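# Two-arm robot for kitting and light assembly: is it ready for a small workshop?

**pleltia_bench**

We make small gear housings at a unit in Griltasside. Most of the shift is machining, which is sorted. The part I would like to hand over is the bench work afterwards: picking loose pegs out of a tray, standing them in the plate, dropping the gear on, putting the finished plate in a box. A typical batch is 328 plates. One person does it and dislikes it.

I have had a quote for a two-arm machine with fingered hands. The salesman says it can also sweep up and empty the swarf bins, which I do not believe. I am only asking about the bench work. Peg clearance is tight but not a press fit. Parts arrive mixed and lying at any angle. Can anything on the market do this at a sensible rate without a person standing over it?

---

**kleinschmidt_cell4**

Partly. Split the job into its separate actions, because they are not equally hard.

Picking a loose peg from a flat surface is mostly solved if the pegs are not touching each other. From a heap it is much worse. Two pegs side by side are often seen as one object, and the fingers close on both.

Carrying the part is solved. Putting a round peg in a round hole is where the time goes. Camera position error and finger slip add up, and the arm then has to search for the hole by feel. If your hand has no force sensing at the wrist or fingertips, do not attempt it.

A test board is the usual way to find out. Use your own parts, mark the places where they go, and run the same board until you have a failure rate.
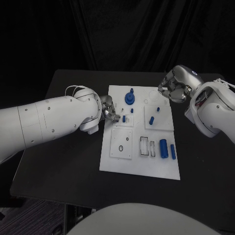

*Peg and gear board, dark table, two arms. The left gripper is at a small plate with a short peg in it.*

Pay attention to contrast when you make yours. Blue parts on a white sheet are kind to a vision system. Bare steel pegs on a steel tray are not, and a good result on the first tells you little about the second. Lay some of the cylinders on their sides as well. Standing one up means a regrasp, and many demonstrations start with everything already upright.

On our own board the Pritard arms managed 14 insertions in a row before the first jam. The jam was a peg gone in crooked, and the arm carried on pushing until the force limit tripped. It could not clear this unaided. Our operator is faster by a wide margin, but does not work through the night, so the sum may still come out in your favour for long unattended runs.

Before you sign anything:

- Ask for the rate with your parts, in your tray, under your lights.
- Ask what happens after a failed grasp. "It retries" needs a number attached.
- Add a chamfer to the holes if the drawing allows. It does more than any software update I have had.
- Get the price of replacement fingers in writing.

---

**oldlathe**

Bowl feeder and a pick-and-place unit. Been around for decades, costs less, no fingers to break. You don't need hands to put a pin in a hole.

---

**griltasside_maint**

oldlathe is right if the product never changes. A bowl feeder is tooled for one part, and at batches of 328 with a different peg each time you would spend the saving on changeovers. If it is one plate all year, buy the feeder.

For the two-arm option, I would add that the second arm is worth having mainly to hold the plate. Ours spent most of November idle until we gave it that job. A plate that shifts by even a little during insertion ruins the search, and a plain fixture does the same work for almost nothing. Try one arm and a fixture first.

Floor sweeping and bins: leave them out of the comparison. We were shown both and bought neither. The bin had to be in a marked spot, with the lid off, and someone had to put it there.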